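Visit to the Granura open day

On 28 April 2018 I went with my brother-in-law to the open day of Granura, a small company that teaches robots to do work in the house. The building is behind the Meltora bus stop and I walked past it two times before I saw the sign. At the entrance they gave us a sticker with our name and a paper cup of tea.

We were 11 visitors in our group. Our guide was Faustino Valdovinos, an engineer who came to this country as an adult, like me, so I could understand his English very well. He spoke slowly and did not mind if people interrupted.

First he took us to the workshop, where the arms are repaired. It smelled of warm plastic. On the shelf were grey boxes with spare fingers, sorted by size, and a boy from our group wanted to buy one. They are not for sale.

After this we went to the laundry room, and for me it was the best part of the visit. The robot there is called Ko. I had expected a machine on wheels, but Ko has two arms, two legs and black hands with many fingers. The task was to handle small pieces of laundry at a front-loading washing machine. Mr. Valdovinos said that cloth is much harder than a cup or a box, for it changes its shape every time you touch it. They had recorded 474 trials with this one task since January. A trial can take up to two minutes, and we were asked to stay behind the yellow tape and not to clap.

My brother-in-law asked if it can also iron. It cannot. A lady asked about the price and got a polite answer without any number in it.

In the last room we saw Firkik, the program which they use to sort the recordings. I must confess I did not follow everything here, my feet were tired and the chairs were all taken. The colours on the screen were very nice.

Entry was free and there is parking for bicycles at the back. The next open day will be on their notice board, and I will take my daughter if she has no school. 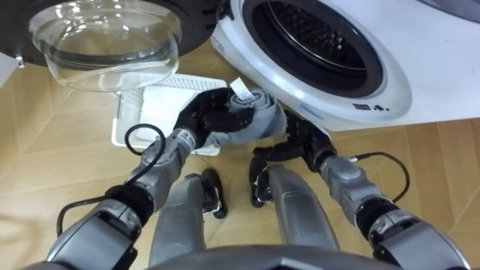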